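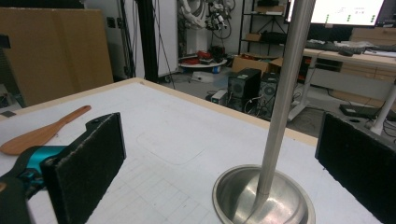
pundbridge-tabletop-utensils

README, last touched 12th March

Notes and file list for the tabletop utensil set. Kitchen things, one white table, wood edge trim. Main items so far: wooden spatula, stainless stand with the round dish base. More to come when the Leiva box gets unpacked.

What's in it

clips/ short recordings, 39 sessions
stills/ about 3000 jpgs, not all sorted
items.csv one row per object, name, material, notes
layouts/ where things go at the start of each session

Objects

spatula_wood: light orange-brown, long thin handle, broad flat blade. Start position is lying flat, handle toward the back of the table.
stand_steel: tall pole, shallow round base. Base is polished like a mirror so it picks up half the room. Expect streaks. If you're doing anything with color, mask the base first.

Table

Thin gray grid lines on the surface, faint. Also a rounded rectangle outline near the middle, a bit smudged. Don't scrub it off, layouts/ uses it as the center mark. Grid is hard to see under bright light, sorry, will redraw in October.

Background is the workshop. Cardboard panel, outlet, whatever else is out that day. Not tidied between sessions and not labeled.

Known problems

- 2 sessions have the stand and spatula swapped in items.csv. Fix is in the Grevo branch, not merged
- some filenames say "spatual". Leave them, the scripts depend on it
- stand gets called "pole", "rack" and "stand" in the older notes. Same thing
- no wieghts for anything yet
- session 10 has no layout sheet

Use

Fine for classes and non commercial stuff. Credit Jodon if you publish. Ask before reposting the whole folder.

Questions to Gervasio Benítez, put the session number in the subject line or it gets lost.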